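Contra a gravura atrás do vidro

Opinião. Escrito à pressa, depois de mais uma exposição vista de longe.
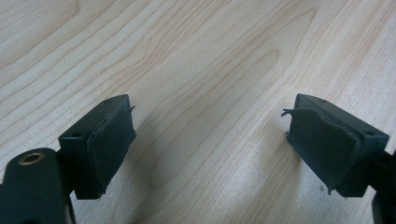

O problema do vidro

Saí há pouco de uma exposição de gravura antiga e venho irritado. Outra vez. Boas folhas, algumas muito boas, e não se via quase nada. Luz baixa (percebo), vidro com reflexo (percebo menos), molduras penduradas à altura de quem tem dois metros. Ao meu lado uma senhora de óculos na testa tentava ler a inscrição no fundo de uma paisagem. Desistiu. Eu também desisti, umas três paredes mais à frente.

A gravura não foi feita para isto. Foi feita para a mão, para a mesa, para o álbum que se abre ao colo e se vira folha a folha. Um buril trabalha a menos de um palmo do olho do gravador e o resultado pede a mesma distância. Pendurar uma estampa do tamanho de um postal numa parede de quatro metros, entre duas pinturas, é dizer ao visitante que aquilo é um quadro pequeno e sem cor. E ele acredita, claro. Passa à frente.

Conheço os argumentos do outro lado, já os ouvi todos, alguns até os repeti quando dava aulas. O papel é frágil. A luz estraga. As mãos têm gordura. Tudo verdade. Mas entre o cofre e a parede há muita coisa possível e quase nenhum museu daqui se dá ao trabalho.

A linha é que conta

Quem olha para uma reprodução no telemóvel vê o desenho. Uma Virgem, um santo, uma ruína com cabras. O que não vê é a linha, e a linha é a obra. A maneira como engrossa ao dar a volta a um ombro e afina antes de morrer na luz. Os pontinhos que o gravador mete no meio dos losangos para que a sombra não fique dura. O cruzamento, às vezes três camadas de traços no mesmo canto de céu, cada uma com o seu ângulo.

Isto não é preciosismo. É gramática. Um gravador do fim do século XVI tinha de decidir como se diz "seda" em preto e branco, como se diz "carne", como se diz "nevoeiro" sem ter nevoeiro nenhum à disposição, só metal e uma ponta. Cada oficina tinha as suas respostas. Goltzius fez da linha inchada um espectáculo, quase uma fanfarronice, e meia Europa foi atrás. Outros preferiram um tecido mais discreto, mais miúdo, que a dois metros parece um cinzento qualquer.

A dois metros. É aí que o museu nos põe.

E depois há a marca da chapa, aquele rebordo que a prensa deixa no papel húmido. Nas folhas que não foram aparadas ainda lá está. Com luz rasante percebe-se logo; com um foco de tecto, nada, papel liso. Já vi catálogos caros em que a fotografia corta a margem rente à imagem como se a margem fosse sujidade. É de bradar aos céus. A margem diz-nos se a folha foi aparada, se andou colada num álbum, se alguém escreveu um preço a lápis.

Os que copiavam

Outra mania que me cansa: a hierarquia entre "originais" e "de reprodução". Está nas legendas, está nos manuais, está na cabeça de quem compra. O gravador que inventa a composição é artista, o que grava a partir de um quadro alheio é um técnico competente, obrigado, pode ir embora.

Ora durante uns dois séculos foi assim que a Europa viu pintura. Um pintor em Sevilha ou em Lisboa conhecia Roma por folhas. Os retábulos portugueses estão cheios de figuras vindas de estampas flamengas, às vezes invertidas, às vezes com a perna de um e a cabeça de outro. O azulejo então nem se fala, vive disso. Temos paredes inteiras no país que são gravura ampliada a azul, e depois tratamos a gravura como parente pobre.

E traduzir um quadro para linhas é uma interpretação. Pega-se em dez vermelhos diferentes e tem de se arranjar dez cinzentos que se entendam uns com os outros. Quem já traduziu um poema sabe do que falo. Há gravuras que melhoram o quadro, digo-o sem medo nenhum. Quadros enfarinhados, moles, que saem do buril com ossos.

Não digo que todos fossem génios. Havia muita chapa feita a correr, muita oficina a despachar santos por encomenda, chapas gastas que ainda se imprimiam quando já não davam senão um fantasma. Tenho em casa uma dessas, comprada barato, um São Jerónimo em que o leão quase desapareceu. Gosto imenso dela. Mostra o uso. Mas não a vou defender como obra-prima.

Tiragens e provas

Aqui o público está completamente às escuras e a culpa é nossa, dos que escrevem sobre isto. Duas impressões da mesma chapa podem ser coisas muito diferentes. Uma cedo, com o preto aveludado e as linhas finas todas presentes, outra tardia, retocada por mão alheia, com uma morada de editor nova por baixo do título. Na legenda do museu aparece o mesmo nome e a mesma data nas duas.

A data, aliás. É a data da chapa. A folha que ali está pode ter sido impressa décadas depois, noutra cidade, por um herdeiro ou por quem comprou o fundo da oficina. Não custava nada dizê-lo. Uma linha. "Impressão tardia." Duas palavras, bastavam. Parece que há vergonha.

Vergonha de quê? Uma impressão tardia é documento de que alguém ainda queria aquela imagem. Isso interessa-me tanto como a prova rara, a sério. Interessa-me saber que uma série de eremitas ou de planetas continuou a vender quando o estilo já tinha passado de moda. A história do gosto faz-se com as folhas cansadas.

O que eu queria ver, numa só sala: a mesma chapa em 3 estados, lado a lado, à altura dos olhos e com uma lupa presa por um cordel. Só isso. Sem ecrã, sem música de alaúde. Já vi fazer coisa parecida num gabinete pequeno, numa tarde de dezembro, com chuva, e as pessoas ficavam. Ficavam mesmo. Um rapaz que claramente tinha sido arrastado pelos pais acabou a discutir qual dos estados era o melhor (escolheu o segundo, eu também teria escolhido).

As salas de consulta

Pouca gente sabe que em muitas colecções públicas se pode pedir para ver estampas. Marca-se, espera-se, aparece uma caixa. Mesa limpa, lápis em vez de caneta, mãos lavadas. É uma das grandes alegrias que conheço e sai de graça, ou quase.

Mas o acesso é um labirinto. Formulários que pedem "finalidade científica da consulta" assustam qualquer pessoa normal. Qual é a finalidade científica de ter gostado de uma imagem? Nenhuma, e devia chegar. Há sítios onde nos tratam lindamente e sítios onde nos olham como se fôssemos enfiar um Callot no casaco. Horários de 3 horas por semana. Correio electrónico que ninguem responde.

Abram isso. Não todos os dias, não a toda a gente ao mesmo tempo, mas abram. Sessões pequenas, 9 pessoas à volta de uma mesa, uma técnica a virar as folhas. As folhas estão montadas em passe-partout, ninguém precisa de lhes tocar. E uma folha vista assim vale bem as 200 que se passam de corrida numa exposição grande, daquelas com fila à porta e íman de frigorífico à saída.

Dir-me-ão que não há pessoal. Não há, é verdade, e esta é a parte em que a minha irritação devia mudar de alvo e ir bater a outra porta. Os gabinetes de estampas vivem com equipas mínimas. Sei de colecções em que a catalogação parou numa letra do alfabeto e lá ficou. Mas também sei que quando há dinheiro ele vai para a pintura, para o empréstimo vistoso, para o nome que cabe num cartaz. O papel espera. O papel está sempre à espera.

E o digital?

Resolve uma parte. Digo isto contrariado, mas resolve. Uma boa digitalização deixa ver o traço como nunca o vi com a minha lupa velha, e comparar exemplares guardados em países diferentes sem sair da cadeira é um luxo que os meus professores não tiveram. Passo noites nisto.

O que perde é o tamanho. No ecrã tudo tem o tamanho do ecrã. Uma folha minúscula e uma vista de cidade em várias chapas coladas ficam iguais, e o tamanho numa gravura é metade da intenção. Perde também o relevo da tinta, que na talha-doce fica ligeiramente pousada sobre o papel, e o próprio papel com as suas linhas de água e a marca do moinho. Perde o verso! O verso tem carimbos, contas, rabiscos, nomes de donos antigos. Quase nenhuma base de dados mostra o verso e eu gostava que me explicassem porquê.

Ponham os versos. Ponham uma escala ao lado. Digam que exemplar é. Deixem descarregar em tamanho decente, que as chapas já não têm donos há muito tempo e cobrar por uma fotografia delas é feio.

Comprar, já agora

Também se pode ter isto em casa, e é uma coisa que os historiadores de arte evitam dizer, como se o mercado fosse contagioso. Não falo dos Dürer, obviamente. Falo de folhas de gravadores de segunda linha, do XVII, tardias, com uma manchinha, que custam menos que um jantar para 7 num restaurante mediano. Vivem nas pastas dos alfarrabistas, mal identificadas, entre mapas e figurinos de moda.

Levei anos a perceber que o prazer está em acertar sozinho. Ver uma maneira de fazer as nuvens e pensar, conheço esta mão. Errar muitas vezes. Ir para casa, procurar nos repertórios, descobrir que afinal era uma cópia de uma cópia, invertida, com outro brasão. Tenho uma assim à frente enquanto escrevo e continuo sem saber de quem é. O monograma foi raspado. Alguem raspou aquilo de propósito, com cuidado, e deixou o resto intacto.

Amanhã volto à exposição, que já paguei o bilhete de dois dias. Levo a lupa e a lanterna pequena. Se o vigilante me mandar afastar da parede afasto-me, espero que ele mude de sala, e volto para as inscrições da segunda vitrina, que fiquei a meio.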